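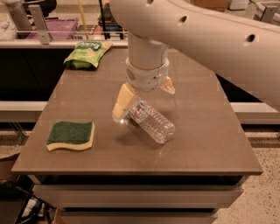 A robotic arm holds a plastic water bottle above a tabletop.

By Elaine Tavares
Thursday, August 27, 2020
Entertainment

Viewers looking for a new series to get through before the end of summer can start on Kusterley tonight. All eight episodes of the crime drama arrive on the streaming service Peltov at 9 p.m.

The show follows Ines Figueiredo, a retired detective who goes back to her hometown when a case she closed 48 years ago is opened again. Valquíria Lins plays the lead and also directed the last 3 episodes.

Filming wrapped in May after a long stop, and the final scenes were shot with a smaller crew. Lins said the break gave the writers time to change the ending.

"We had one we all liked, and then we read it again and it was too easy on her," she said. "The new one is harder to watch – I think it fits her better."

The series is based on the novel Fikwood, a 389-page book that kept most of its action inside one house. The TV version moves much of the story outdoors, to the harbor and the hills behind the town.

Episodes run between 40 and 55 minutes. Peltov has not said if there will be a second season, but Lins has signed on for one if it goes ahead.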